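The vicar did it. I say so now because Harkier, the new mystery from Langat Press, says so by page 10, and then spends up to three hours of your evening pretending it hasn't.
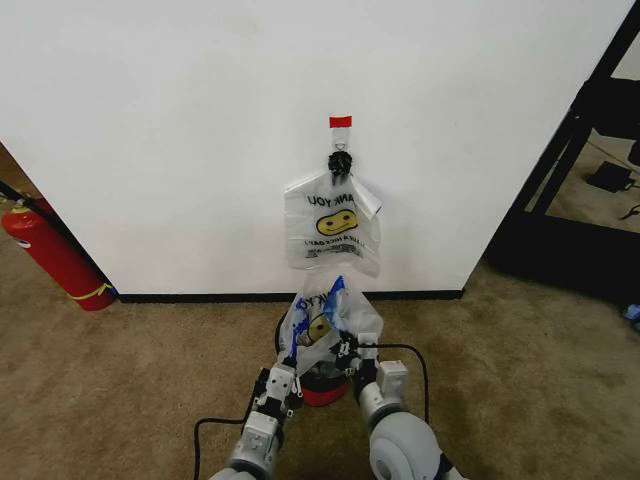 Pendo Mushi disagrees, and wrote to tell me the early giveaway is deliberate and the fun lies in watching the village of Bornton fail to notice.

Perhaps. But Bornton fails to notice a great deal, including a second body in the font.
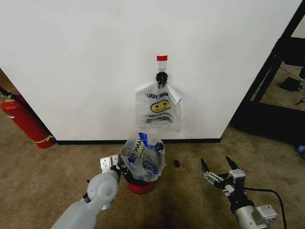 The detective, Nundelano, is better company -- rude, badly shod and fond of tinned pears. I would read eight more books about her lunch.

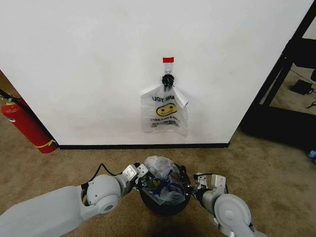

Her sequel is due in October, with a different vicar. I have my suspicions.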